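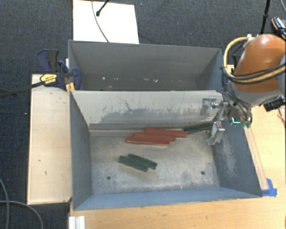 April
By Mateja Dumitrescu
17 shares | 12 comments

4. Color recall in shared storage

4.1 Why color at all?

Anyone who has borrowed tools from a neighborhood lending library knows the small thrill of walking straight to the right shelf. We wanted to know what people carry in their heads when they do that. Is it the place? The shape of the container? A word on a label? Our earlier interviews (Section 2) kept bringing up color, often before the name of the thing being looked for. "It was by the green ones" came up so often that we began marking it in the margins with a small g.

Color has a mixed reputation in work on everyday memory. It is easy to notice and easy to lose, and people who are sure that a drawer was blue will cheerfully accept a gray one a week later. Most of that work, though, has used pictures on a screen. Lending libraries give us something much richer: real shelves, real errands, and people who come back again and again because they want to fix a gate or hang a curtain rail. We were delighted by how willing members were to talk about this, sometimes for far longer than the interview was supposed to last.

4.2 Sites and members

The study took place at two lending libraries, which we call Mukska and Barroso. Mukska is the older and more crowded of the two. It fills the ground floor of a former shoe shop, and its shelves still follow the shop's layout, with narrow bays and a long counter. Barroso opened later in a single square room with high windows, and members can see nearly every shelf from the door.

Both libraries keep a paper loan book as well as a computer list. We coded 686 loans from the paper books, where members write down what they took and, if they feel like it, where they found it. The second column was never meant for research, and it is a wonderful source. Members draw arrows in it. They write "top, left of the fans" or "red box near floor," and one person at Mukska wrote the whole route from the front door, including the step down.

We then invited 60 members to a short recall session, split evenly between the sites. Each person was asked to name the location of 12 items they had borrowed before. They did this at home, by phone, with no list in front of them. We let them describe a location in any way they liked and did not mention color until the very end.

4.3 Coding the answers

Each answer was sorted by the first cue it contained: place (a shelf, a corner, a height), neighbor (another item close by), container (a box, tray, or bin), color, or label. Answers with two cues joined together, such as "the yellow tray," were counted under both. We had planned to allow only one cue per answer and dropped that rule within the first hour, as it made a mess of perfectly clear sentences.

Two coders worked separately and then compared notes. Most disagreements came from the word "dark," which some members used for a color and others for a badly lit corner. At Mukska it could easily be both. We kept these answers in a group of their own and left them out of the color totals. A few more came from "silver," used for bare metal as well as for paint. We treated it as a color in each case.

4.4 What members remembered

Place was the most common first cue at both sites, and by a wide margin at Barroso. The open room seems to help: members there spoke as if standing in the doorway, pointing. At Mukska, where one bay hides the next, people leaned more on neighbors and color. This was the pattern we had hoped to see, and it was lovely to find it so plainly in the loan book as well as in the calls.

The surprise came from what color was attached to. We expected members to recall the color of containers, which both libraries choose with some care. Mukska had even bought its trays in sets, one color to a bay. Members did use these colors, but they were far more likely to recall the color of the item itself or of something lying next to it. A bright handle did more work than a bright tray. One member found the tile cutter every time by looking for a stack of orange buckets that belonged to a different category altogether, and she had no idea what color the tray was.

Wrong answers were just as interesting. When members misremembered a color, they tended to shift it toward a stronger version of the same color: rust became red, cream became yellow. They rarely jumped to an unrelated one. Atus, the shelving plan used at Barroso, puts pale and strong shades of one color on facing shelves, and this is exactly where we saw the most mix-ups.

4.5 Labels and the Astia list

Labels came last at both sites. We had thought the printed names from Astia, the catalog software the libraries share, might turn up in the calls, and they almost never did. Members preferred their own names, some of them charming. The "long biter" is a pair of loppers. The "church fan" was borrowed in a hot spell for a choir rehearsal and has kept the name ever since, even among members who joined later. We return to these names in Section 5, where they turn out to travel between members much faster than the official ones.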